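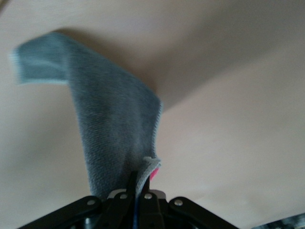 I have been buying parts for warehouse trucks long enough to have opinions about tires, and my strongest one is that most of us wait too long to change them. I did it myself for years. You look at a cushion tire with a few chunks missing, you think about the invoice, and you decide it can go until December.

Then the driver starts complaining about his back. Zoltán Gál, who ran nights at our Clestamton site, used to leave me notes about truck 4 - long ones, with underlining! I figured he just didn't like the seat. We bought him a new seat. He left another note.

When we finally pressed new tires onto it, the mast stopped rattling and the notes stopped too. I still feel a bit silly about that seat.

The dealers will tell you to go by the wear line, and fine, go by the wear line. But I'd go by the floor as well. We have 2 expansion joints by the dock doors that have been crumbling forever, and any truck that crosses them all day is going to eat tires faster than the one that lives in the back aisles (I know, obvious, but our schedule treated them exactly the same). Mariann Tóth at Szénási, where we get our pressing done, asked me once why I always ordered full sets for the whole fleet at the same time. I said it was tidier. She let that hang there for a while.

So now we check each truck every 400 hours and write down what we find, in a plain notebook hanging by the chargers. Some trucks get tires early. One old Wiko in the back went 18 months longer than I'd have guessed, and it still rides okay.

My boss thinks the notebook is old-fashioned and wants it all in software. Maybe next year. For now the drivers write in it, and I read it with my coffee before I order anything.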